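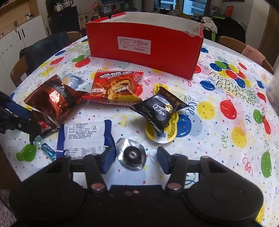

*Fig. 1 – Snack table, round top, party cloth on. Open red box at the far side, packets across the middle.*

## 4. Setting the snack table

Do section 3 (tables and chairs) first. If the round table still wobbles go back and fix the feet now, not once the sweets are out.

**You need**

- the printed party cloth, white one
- the red cardboard box of mixed snacks
- scissors
- damp rag + dry rag
- small trash bag
- spare snacks from the Busier carton (hall closet, lower shelf)

**4.1 Cloth**

1. Wipe the table. Dry it.
2. Unfold the cloth over the middle and let it drop evenly all round. Pull from opposite sides, two people is easier.
3. Smooth from the center out. Fold lines will show a bit – fine.
4. Clip it under the rim with the Flultard clips. No clips left? Tape, underneath only.

> **Caution:** no tape on the printed side. Takes the print right off and the cloths have to last to the end of August.

**4.2 Box**

1. Cut the tape on the box. Short blade, shallow cut, there are packets right under the flaps.
2. Stand it toward the far side of the table, long side facing the guests. A slight angle is OK.
3. Label stays on and stays facing front. It's in Chinese, the English ingredients sheet is in the Lý folder. Put that sheet next to the box before anybody sits down.
4. Torn or scuffed corner: leave it. Split bottom: swap the box.

> **Note:** leave some snacks in the box for refills. Total for the whole day is 388 pieces across all tables, and that has to cover the second sitting too.

**4.3 Packets**

1. Lay the packets across the middle of the table, in front of the box. Not in rows. Should look like somebody tipped them out nicely.
2. Red bag with the checkered borders goes close to the box, near the center. It's the easiest one to spot from the door.
3. Mix big and small. Puffy metallic pouches can overlap the flat packets a little, but dont bury anything completely.
4. Small twist-wrapped candies go in the gaps.
5. Turn packets picture side up if you have time. Printed backs are ok for a few, people do like to read them.
6. Check each pouch as it goes down. Flat when it should be puffy = leaking, take it out.

**4.4 The show candy**

One candy per table gets opened so guests can see what's inside the wrapper.

1. Pick a dark round one. They look best on foil.
2. Clean hands. Open the foil slowly, don't rip it in half.
3. Spread the foil flat-ish and sit the candy on top. Crinkles are good, leave them.
4. Put it out in the open, toward the near side, with a bit of bare cloth around it.
5. Change it between sittings. Old one goes in the trash, not back in the box.

> **Caution:** show candy is not for eating. Small round candies are also a choking risk for little kids – on the toddler table skip 4.4 and skip the hard candy altogether.

> **Caution:** allergies. If a parent asks and the sheet doesn't say, the answer is "we don't know, please don't." No guessing from the picture on the packet.

**4.5 Before you open the doors**

- [ ] cloth clipped, nothing trailing on the floor
- [ ] ingredients sheet out
- [ ] box label facing front
- [ ] scissors OFF the table
- [ ] trash bag hung on the chair nearest the wall
- [ ] table number card (11 or 19, see the Mosum floor plan) standing upright

**4.6 Refills and clearing**

1. Refill from the box when you can see more cloth than packets.
2. Box empty? Go to the Busier carton. Write down what you took on teh tally sheet, code 223.
3. Empty wrappers straight in the trash bag. Foil hides in with the full packets, so lift and look.
4. After the last sitting: unopened packets back in the box, opened ones out.
5. Shake the cloth outside. Wipe, let it dry fully, fold print side in.

> **Note:** chocolate on the cloth – scrape first with a spoon, then cold damp rag. Don't rub.

Drinks table is section 5. Different cloth, same clips.

*Rev. 31/07/2023*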